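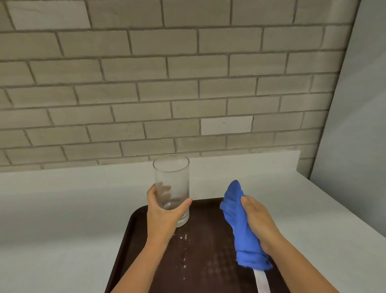
4.2 Timing of spoken prompts

The second part of the Brindimville study dealt with the moment at which a spoken prompt should be given. Earlier work on the Hisow assistant had treated timing as a fixed setting: a prompt was read out as soon as the software judged the next step to be due. This is simple to build and easy to test, but it takes no account of whether the listener is ready. In the February trial we therefore compared three rules. Under the first, the prompt was given at once. Under the second, it was held back for 9 seconds. Under the third, it was held until the user spoke a short word of readiness, and was dropped if no such word was heard within 30 seconds.

All three rules ran on the same version of the Rindier speech engine, with the same voice and the same volume. The wording of the prompts was not changed between rules. Users were told that the timing would vary, but not in what way, and they were free to ask for a prompt to be repeated.
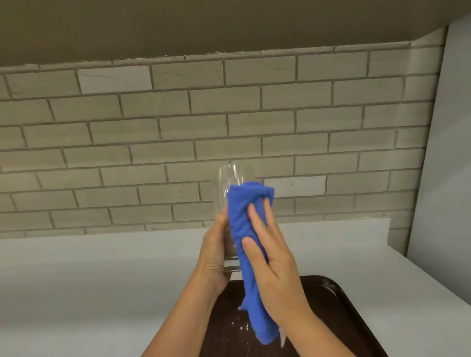 One participant remarked that the second rule felt worse than either of the others, as the wait was long enough to make her think the software had stopped, and she would begin to repeat herself just as it started to speak. She added that a soft tone at the start of the wait would have been enough to put this right.

Remarks of this kind were recorded under both delayed rules, although they took a different form under the third. There the complaint was that the readiness word had to be learned, and that ordinary speech sometimes contained it by chance. The Insaurralde word list, from which the readiness words were drawn, was made for telephone use and had not been checked against longer talk.

The case for speech is strongest where a task takes up both hands, as in drying a glass with a cloth (Figure 2). A touch screen asks the user to put something down.

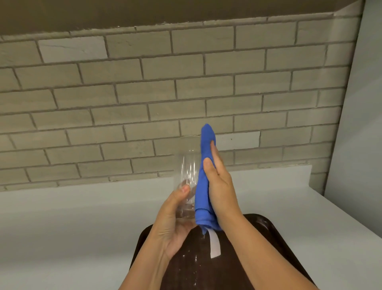
It does not follow that speech should replace the screen in every such case. A missed prompt leaves no trace, whereas a line of text can be read again later. We accordingly kept a written record of the last 2 prompts on the display throughout the trial, and the log shows when that record was opened. The use made of it under each rule is set out in Section 4.3, together with the requests for repetition.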